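Ask a Grown-Up Question > Nature and Towns

Did They Really Plant All Those Trees?

By Jocelyn Villanueva

Sooner or later you will see a sign, a bus ad or a cereal box that says something like "We planted 568 trees!" There will probably be a drawing of a leaf. There may be a smiling squirrel.

Trees are great. I like trees. But when a sign wants you to feel good, that is a fine time to slow down and ask it a few questions. Signs don't mind.

What does "planted" mean?

When you hear "tree," you might think of something tall enough to climb. Most trees on planting day look more like a pencil with a few hairs at the bottom. The hairs are roots. A tree this young is called a seedling, and it weighs less than your lunch.

Planting one means digging a hole, setting the roots in, pushing the soil back and giving it a drink. A group can get through a lot of seedlings in one morning. So a big number on a sign might stand for one good morning of digging. It doesn't tell you what happened in July, when it didn't rain, or in winter, when the rabbits got hungry.

Let's make up a town and call it Braltik. Braltik says it planted 400 trees on the hill behind the library. We go for a walk there two years later with a notebook. We find 30 that are alive and growing. The rest dried out, got nibbled, or were run over by the mower.

Did the town lie? No. It did plant 400 trees. But if you drew a picture of the hill using only the sign, your picture would be wrong.

Who did the counting?

This is my favorite question, and it works on almost anything. If you tell your teacher you read for an hour last night, and the only person who checked was you, your teacher has to decide whether to believe you. Maybe you did read for an hour. Maybe you looked at the clock wrong.

It's the same with trees. Suppose a company called Nustus sells juice and says it plants a tree for every bottle. Who counts? If the answer is "Nustus counts," I would like to hear from somebody else as well. The best counters are people who don't get paid more when the number is bigger.

Some groups do send a person out to look. That person doesn't always check every single tree. They might mark off small squares of ground, count what is alive inside each square, and use that to work out a number for the whole field. This is called sampling. It isn't perfect, but it beats guessing from a desk.
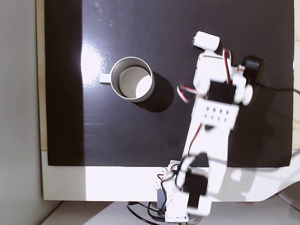
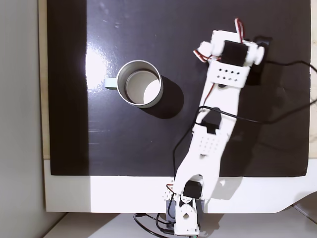
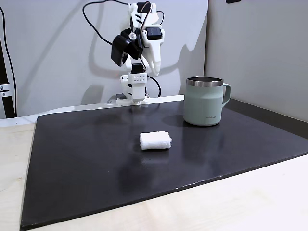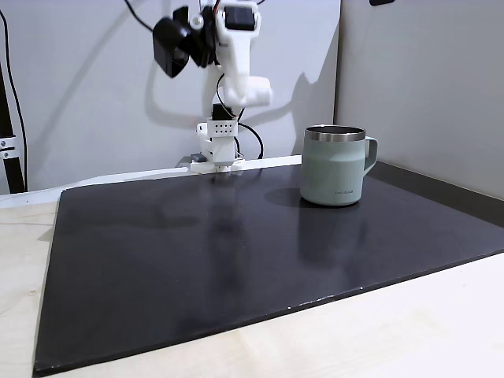
Was it a good place for a tree?

You might think the answer is always yes. It isn't.

Some land is supposed to be grass. Prairies are full of plants with roots that go down deeper than a grown-up is tall, and birds that build their nests on the ground. Cover a prairie with pine trees and the grass gets shaded out and the birds have to leave. Bogs are another bad spot. A bog is wet, squishy land that stores a huge amount of old plant stuff in its mud. Digging ditches to dry it out, so that trees will grow there, can do more harm than the trees do good.

Even in a town there are poor places. A tree that wants to be enormous should not go under a power line. A tree that hates salt should not go beside a road that gets salted every winter.

So ask what was growing there before. If the sign says "nothing," be suspicious. There is hardly ever nothing.

Are they all the same kind?

Picture a class where every kid catches the same cold on the same day. That can happen to trees. If a street has only one kind and a beetle shows up that loves that kind, the whole street can be bare in a few summers. This has happened in real towns, first with elms and later with ash trees.

Six kinds would be better than one. It's also harder work, which may be why people skip it. It is easier to order one big box of the same thing.

Would the trees have been there anyway?

This one is tricky, so read it twice if you need to.

Say your big sister cleans her room every weekend. This weekend she says, "I will clean my room, but only if you give me your dessert." You give her the dessert. She cleans her room. What did your dessert buy? Nothing! She was going to do it anyway.

Sometimes people pay to "save" a forest that was never going to be cut down. The forest is real, and you can go and stand in it. The saving part is what I doubt.

So are all those signs bad?

No, and please don't go around telling people who plant trees that they are wasting their time. Many of them come back with water all summer. They put tubes around the little trunks so the rabbits can't chew them. They replace the ones that died and they write down how many that was. I trust a sign much more when it admits something went wrong. "We planted 568 and lost a lot in the dry spell, so we are trying again" is a sign I would stop and read.

Watering isn't much fun to photograph. Nobody cuts a ribbon for it. That is part of the trouble - the planting gets the balloons and the cake, and the next five summers get a hose.

Things you can try

Find a planting sign near you and look for the year on it. Then look for the trees. Bring a grown-up if it's near a road.

Scratch a twig very gently with your fingernail. Green underneath usually means it is alive. Brown and crackly may mean it isn't, but one dead twig doesn't mean a dead tree, so try another.

Write to whoever put up the sign and ask how many trees are still growing. You might get a real answer. You might get a sticker with a squirrel on it. Keep the letter either way, and ask again in May.

More in Nature and Towns
Why Is That Pond Green?
Who Owns the River?
Does the Recycling Truck Really Recycle?
What Is a Historic House, and Who Decided?

Home | Topics | Send a Question | For Teachers | Back to Top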